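Descaling the Ostine, part two

10/4/19

The flow rate was down again. In February the Ostine filled a 900 ml jug in just under a minute, and last week the same jug took nearly two. Our water comes off chalk and I measured it at 234 mg/l hardness, so scale was the obvious suspect.

Method

I used citric acid, 170 g in a full tank, at room temperature. Hot solution works faster but can leave calcium citrate behind, which is harder to shift than the original deposit. Meinir Samuel wrote in after part one to recommend sulphamic acid. I have no objection to it, but citric was in the cupboard.

Run a third of the tank through, switch off at the wall, wait twenty minutes, repeat. Rinse with two full tanks of plain water. The inlet filter comes out with a quarter turn anticlockwise. Mine had a fine grey grit in it as well as scale, probably from the main being relaid in Zererdale.

Reassembly

The O-ring goes in dry. Grease makes it creep out of the groove when the collar is tightened. Hand tight is enough.

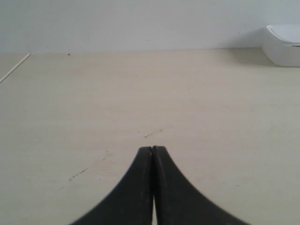
Results

The jug now fills in 58 seconds. Boiler temperature at the outlet is unchanged. I will measure again after some 513 litres, when the filter is due anyway.

Daniyal Pirzada asked about the older model with the brass collar. I don't have one to test.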